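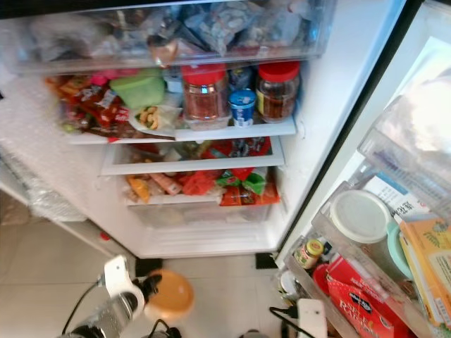 **FOR IMMEDIATE RELEASE – 21st June**

Lollance puts Trorus robots on kitchen stock work

Lollance has started using Trorus robots at its Gerkach site. First job is staff kitchens – fridge checks, door shelves, jars, packets, the lot. Three robots across seven kitchens, two more to come in January.

No jobs go. Kitchen staff keep their hours and move off the early stock round, onto cooking and menu planing. Training is paid. Staff can stop a robot at any time, no permission needed.

Software by Mirzaei. Labelling of 4,000 stock items is under way.

Media enquiries: Lollance press desk, Gerkach.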